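Filed under: Evaluation Diaries / Handling Tools

Evaluation Diary: Isance Hand-Held Gripper Kit, Rostwood Office
5/27/25

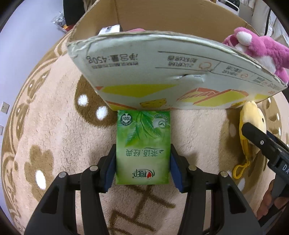 The evaluation of the Isance kit entered its second stage today. The first stage, completed in April, dealt with delivery, charging and the written instructions, and its findings have already been sent to the Ngubane purchasing office. The present stage concerns ordinary household goods, and in particular soft packs, plush items and anything with a surface that gives under pressure.

Ms. Ntombi Nel directed the session. Mr. Svetozár Šimko kept the log and was responsible for the tools between tasks. The tissue pack was assigned to the opening block, as the supplier's brochure makes a specific claim about thin plastic wrapping. The brochure states that the blue pads will hold such a pack by its sides without the operator having to squeeze hard. Ms. Nel's view, recorded at the midday break, is that the claim is fair for a full pack and has yet to be shown for one that is half used. A half-used pack has been added to the list for the next session.

The plush items took up most of the afternoon. Small ones are easy to close on and hard to release neatly, as the fabric tends to stay with the pads for a moment after the jaws open. Mr. Šimko recommended a slower release, and this was adopted for the remainder of the day. It lengthened each task slightly. The supplier should be asked whether a less grippy pad is offered as a spare part - the price list mentions two grades but does not explain the difference.

By the close of the session 161 tasks had been entered in the log. Of these, 28 were marked for review, mostly for reasons of labeling. In three cases the wrong task name had been selected in the Clerner software, which places similar names next to each other in a long menu and does not ask for confirmation. This has been noted before. It remains the weakest part of the package, and the evaluators are agreed that it should weigh in the final score.

On comfort, the remarks were mixed. Ms. Nel found the handle acceptable for the full session. Mr. Šimko reported a stiff thumb by late afternoon and asked that rest periods be written into the schedule. The request was granted. From the next session a pause will be taken after each block, and the time will be recorded separately so that it does not count against the product.

The service plan was also discussed. Isance offers replacement of worn pads under its standard contract, but the wording leaves open what is meant by worn. A written question was sent to the supplier before the end of the day. Until a reply is received, the service section of the score sheet will be left blank.

The running total for the evaluation now stands at 2,029 tasks. The next session will cover cartons and items with straps or clips, for which Mr. Šimko will prepare the task list. Pads are to be wiped with a dry cloth only, as the instructions require.

N.N. / S.Š.

This site uses cookies to remember your reading preferences. By continuing to browse, you accept our cookie policy.

Recent entries
Isance Kit: Delivery, Charging and Manuals
Clerner Software: Notes on the Task Menu
Questions to Suppliers: Pads and Spare Parts
Rostwood Office: How Products Are Scored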